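Reviews > Marketing Tools > Email

Email Social Ads Analytics Templates Newsletter

Posano review: email scheduling for small shops

I have used Posano for 11 weeks to send email for a small online gift shop. The list has 800 names on it. Before that I was on Tandus, and I moved because the price went up when I added a second sender address.

Setup took one evening. You upload your list as a spreadsheet, match the columns, and confirm your domain. Posano caught a few duplicate addresses and asked which copy to keep. Tandus kept both and charged for both.

The editor is basic. You get 16 templates, and most of them are the same layout in different colors. I picked the plainest one and changed the fonts. Images go in full width or half width and there is no option between the two. If you want a three-column product grid you will have to paste in your own code, and the preview doesn't always match what arrives on a phone. Send yourself a test every time.

Scheduling is the part I like. You set up a series, pick the gap between messages, and tell it what should stop the series. Mine stops when someone buys. I run a welcome series of three emails and a reminder for people who leave something in the cart. Both have run since I switched them on, and I have only had to go back in to fix my own typos.

Reports are thin. You get opens, clicks and unsubscribes for each email. Opens are not worth much now that so many mail apps load images on their own, so I look at clicks and then check orders in the shop. Posano says it can tie clicks to orders, but the connection dropped twice in November and I had to log in again each time. Orders from those gaps never showed up in the report.

Support is by email only. My first question was answered the same afternoon. The second took three days, and the answer was a link to a help page I had already read.

Subject line testing is included on the paid plan. With a list my size the results don't mean a lot, and I stopped using it after a month. A bigger shop would get more out of it.

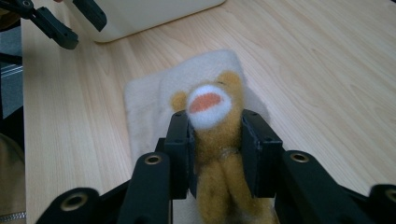 Kamonchanok Nakpan wrote in to say that the order reports worked better for her after she removed the old Tandus tracking code from her checkout page, and that she still wouldn't rely on them for the books. I have since taken mine out too. No dropped connection so far, but it has only been 8 days.

I would pick Posano for a list under a few thousand names if you mostly send text and a couple of pictures. If you need detailed reports, try the free plan first and connect your shop before you pay for anything. The free plan puts a Posano footer on every email and you can't remove it.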